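Foros > Casa y vecinos > Ruidos y convivencia > Zumbido por las noches en el salón

**marusela_30**
Hola a todos, vengo desesperada. Desde agosto oigo un zumbido grave por las noches, como un frigorífico lejano, y solo en el salón. He desenchufado todo, he bajado hasta el diferencial y sigue ahí. Mi marido dice que no oye nada, mi hermana sí. ¿A alguien le ha pasado?

**Drerix**
Bomba de presión del edificio, te lo firmo. A mí me pasó lo mismo y era la del cuarto de contadores, que estaba atornillada al suelo sin silentblocks. Pregunta al administrador cuándo la revisaron por última vez.

**tolo_bcn**
No estoy de acuerdo con Drerix. Una bomba arranca y para, y ella habla de algo continuo. Yo miraría el extractor de la cubierta o la máquina de aire de algún local. ¿Tienes comercio debajo?

**marusela_30**
Tengo una panadería! Pero cierra a las dos y el ruido empieza a las once de la noche...

**tolo_bcn**
Pues las cámaras de frío no cierran nunca, ahí lo dejo.

**Drerix**
Y por qué iba a oírlo solo de once en adelante, si las cámaras van todo el día? La bomba encaja mejor, tolo.

**tolo_bcn**
Porque de día hay tráfico y lo tapa, hombre.

**Sohail Rind**
Yo pasé casi 200 noches con algo parecido, así que te cuento - perdón por el tocho. Primero me bajé una app de espectro en el móvil y me salía un pico a 100 Hz clavados. Eso suele ser eléctrico, de transformador. Luego fui cambiando de sitio el asiento, porque las ondas graves se acumulan en unos puntos y en otros casi desaparecen (por eso tu marido igual no lo oye, según dónde se ponga).
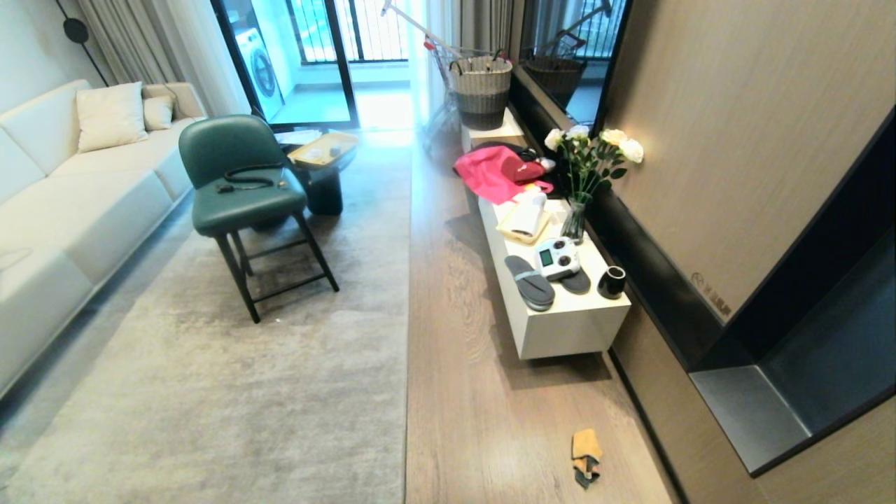

Pegado a la pared lo notaba muchísimo y en el centro de la habitación la mitad. Apunté horas durante un mes y se lo llevé todo al administrador, que al principio pasó de mí. Al final vino un técnico, me cobró 400 euros y en diez minutos dijo que era el transformador del ascensor. Le pusieron unas gomas y a dormir!

**marusela_30**
400 euros!! Bueno, probaré primero con la app. Mil gracias, Sohail.

Comentarios de lectores

Dala: Lo de las gomas también funcionó en mi finca, pero hubo que pelearlo en dos juntas.

pacoruidos: A mí la app me marcaba pico hasta en el campo, yo no me fiaría tanto.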